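### 4. Venue conditions and amateur match outcomes

22/06/2020 – working draft, KR to check refs before it goes to Zsófia

4.1 Background to the section

Section 3 dealt with travel. This one deals with the grounds themselves. The question is a plain one: does a poor changing room or a bad pitch cost the home side as much as it costs the visitors? Most writing on home advantage comes from the pro leagues, where the grounds are all more or less up to standard. In district football they are not. Some grounds in the Cleltora league have lights, a drained pitch and a proper treatment room. Others have a fence and a tap.

We took the 206 league matches played over 2 full seasons, plus the ground reports filed by match officials. Reports were missing for 3 matches. Those were left in for the results table but dropped from anything that uses a ground score. The season cut short in April is not included at all, too few matches to be fair to anyone.

4.2 Scoring the grounds

Each of the 20 home grounds got a score on three things: playing surface, player facilities, spectator facilities. Kulap Rojanasak scored from the written reports. Zsófia Hegyi scored on site, going ground by ground with the same sheet. Where they differed by one point we took the on-site score. Where they differed by more, both went back over their notes and agreed on a figure.

Surface was the easy one. Reports say a lot about surface. Bare goalmouths, standing water, the slope at Bralberg that everybody in the league has an opinion on. Player facilities were harder. Officials tend to note changing rooms only when something is wrong with them, so a blank could mean good or could mean the referee was in a rush to get home. We treated a blank as average. A reader may well disagree with that, and the results with blanks removed are given in the appendix.

Drinking water was scored as part of player facilities. A tap within the fence line counted, a dispenser or cooler counted, a hose did not. Team-supplied bottles were ignored, as every club brings them. 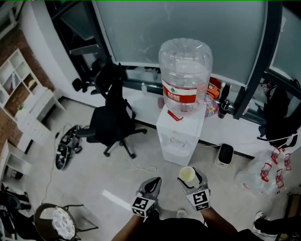
**Figure 7.** Water dispenser with inverted jug, one of the drinking-water types counted under player facilities.

Spectator facilities covered seating, cover, toilets and food. We expected this to matter least, and kept it in mainly so that the sheet matched the one used by the league for its own licensing rounds. It also gives a rough stand-in for crowd size, which nobody at this level records in any way we could use.

4.3 Results

Home sides won more than they lost, as expected. The gap between good grounds and poor ones was smaller than we had thought it would be, though. Clubs with a low surface score did a bit better at home than their away form would suggest. Clubs with a high surface score did too. It was the middle group that showed the weakest home effect, and we don't have a tidy reason for it.

Two things are worth saying here. First, low-scoring surfaces were not random. They belonged mostly to clubs that share a ground with another sport, and those clubs also train on it. So any gain may come from knowing where the bumps are, or just from training where they play. We can't split the two with this data. Second, Bralberg on its own pulls the low group up. Take Bralberg out and the low group looks very much like the rest.

Player facilities showed no pattern with results. None in the first season, none in the second, none when pooled. Late goals were checked seperately, on the idea that visitors with poor changing rooms and long waits might fade. Nothing there either.

Spectator facilities did show something. Clubs with covered seating conceded fewer goals at home than away, by a wider margin than clubs without. Holst and Zuladon both fit this and both were strong sides anyway, so care is needed. Covered seating costs money, and clubs with money tend to have better players. We tried sorting clubs by final league position first and then comparing within each half of the table. The effect shrank but stayed in the top half. In the bottom half it went.

4.4 Interviews with club secretaries

Short calls, mostly done in the evening. Not recorded, notes only. The secretaries were asked which away ground they least liked visiting and why. Pitch came up most. Parking came up nearly as often, which is not on our sheet and perhaps should of been. One secretary would not name a ground but said the long bus trip to Zuladon "does for us before we've got our boots on", which belongs with section 3 really.

Several said the state of a ground changes a lot inside one season. Fair point. Our scores are fixed for the whole period, so a pitch relaid over the summer break still carries its old mark for the matches played after. We know of one case for sure, at Holst, where the far end was levelled and reseeded between seasons. Using a split score for Holst made no difference to the main table.

4.5 Limits

One league, one region, mostly the same weather. Results at other levels may look different. The scoring sheet was built for licensing and not for research, and it lumps together things that probably ought to be kept apart (showers and drinking water, for one). Match officials differ in how much they write. The on-site visits were made in the dry part of the year, which flatters any ground with drainage trouble.

Red cards and postponements are taken up in section 5, along with the question of whether postponed matches should count at their original venue or at the one where they were finally played.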